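Last updated: December

Back in the glass room again, blinds down. Got there at 5, out by gone 9, no dinner to speak of. Writing this on the bus so it'll be bitty.

Podholm project, week whatever it is. Both hand-held grippers working at the same time for once. Last week we lost most of the session to a screw that had worked itself out of the jaw bracket and gone under the desk. Found it with a phone torch. Threadlock from now on - note to self, buy threadlock, the shop by Vidthorpe station shuts early.

Task today was the folding one. Tea towel, flat on desk, pick up two corners, bring them over, let go, smooth. Sounds like nothing. Try it with a jaw on each hand instead of fingers. I kept squeezing too early and getting a fistful of desk. Hiu-tung much better than me, she goes in low and slow and sort of slides the tip under the hem. Said I was stabbing at it. I was stabbing at it.

Target for the module is 148 clean runs by end of term. We are on 68. Not panicking. Bit of panicking. If we do two evenings a week and don't throw too many out it's doable, but I threw out a whole batch tonight becuase I'd left the timestamps on the old setting and left and right didn't line up. Entirely my own fault. Hiu-tung was nice about it, which made it worse.

Kouris came up again - that's what we're calling the script that sorts the runs into good and bad. It marked one of my worst ones as good. Towel was on the floor by the end of that one! So the threshold is off or it only looks at the last bit where the jaw opens. Need to read it through properly when I'm awake. Have put it on the list under the report draft, which is also not done.

Swapped halfway so I could have a go at watching. Watching is harder than I thought. You're meant to write down what went wrong as it goes wrong and by the time I'd got "slipped left" down she'd started the next one. Tried just saying it out loud into my phone and typing it up after. Haven't typed it up.

Arms ache. The things aren't heavy for the first half hour and then they are. Wrists mostly. Must ask if we can do shorter blocks, the Jitness lot on the other bench do 2 minute goes and swap and they looked fresh as anything when they packed up. They're doing stacking cups though, easier on the shoulders I'd think. Their poster's half finished as well. Ours is a title and a box that says RESULTS.

Good bit of the evening - got a full fold, left corner, right corner, flat, no crease, first time for me. Made Hiu-tung come round and look. She said "yes that is a folded tea towel". Then did it again and it was rubbish. Still counts.

Things for next time:
threadlock
check the timestamps BEFORE starting
second tea towel, the stripy one's gone soft in the middle
charger
eat something first
ask about the room over the holidays, does anyone know if the building's even open

Also supposed to write a paragraph on "what we learned about human demonstration" for the log. What I learned is that I've no idea how I fold a tea towel. Had to go and do it at the kitchen sink over and over last night to see which hand moves first. It's the left. Then I grip with the right before the left's finished. Will put that in, it's sort of interesting and it might explain why mine look jerky next to hers.

Bus nearly at my stop. Put the picture in and go to bed. 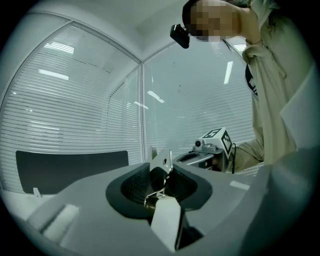 Evening session, one gripper close up and the other one held out on the right.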